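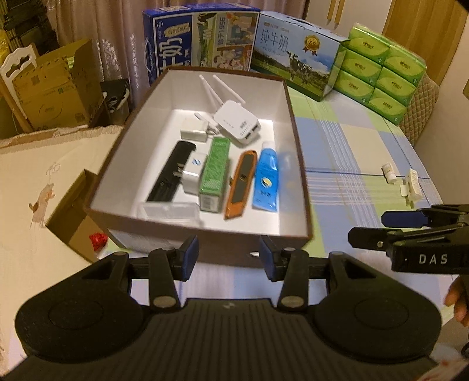 ## About Ocampo

Ocampo sorts, tests and resells small household goods: network equipment, power adapters, hand tools, adhesives and other tube products, and the odd items that collect in drawers. The company works from a single unit of 2000 square feet and handles mixed boxes only. We do not take furniture or large appliances.

### What a mixed box is

A mixed box is an open box packed by the customer without sorting. A Wi-Fi router may share it with a utility knife, a power adapter, a squeeze tube and a small carton. Boxes are accepted up to 50 pounds.

### Intake

Each box is logged on arrival and emptied within 48 hours. Contents are divided into 5 classes:

- Network equipment, antennas attached
- Power adapters and leads
- Cutting tools
- Tubes and other sealed consumables
- Cartons and cases

Adapters are matched to a device by voltage, current and plug type. An adapter with no match goes to the Plater shelf, our holding stock for spare parts. Routers are reset to factory settings and checked on every port. Knives are stored with the blade retracted. Opened tubes are not resold.

Cartons with a readable barcode are scanned into Humix, the stock system we have used since May of our first year. Items without a barcode get a printed label.

### Packing your own box

Lay long items diagonally. Keep antennas clear of the rim. Put small clear cases in a corner, where they are easy to find. Do not tape items together.

### Returns and collection

Anything we cannot sell is returned on request or sent to Skitley for material recovery. Collection points and current box sizes are listed on the Contact page.

Page revised 3/4/21.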